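Home Blog Projects Archive Contact

Teaching the arm to put a pen away

2020-01-02

I spent most of the holiday driving a simulated robot arm with a game controller. The task is simple to say: pick up the marker, put it in the mesh pen holder.
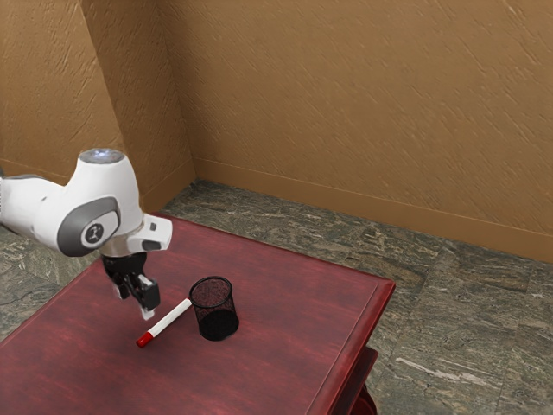

How the demos are recorded

I steer the gripper by hand and a small script called Relska saves the joint angles and the camera view as I go. One stick moves the arm across the table, the other does height and wrist turn. The triggers open and close the fingers. It took me a couple of evenings to stop mixing them up.

The marker starts at a different angle each time. When it lies close to the holder I come straight down on the barrel, lift, then turn it upright before moving across. Turning too late knocks the cup over — I threw those runs away.

So far I have 1,422 saved runs out of 2,147 tries. I trained on the first 1,000 and the arm now copies my bad habits quite well, including a little pause just before it closes the fingers. I had no idea I did that.

Next

In March I want to try the same thing on the real arm at the workshop in Plendatville. I have set aside 16 runs with slow, careful grasps to start from, and I need to sort out the controller lag first.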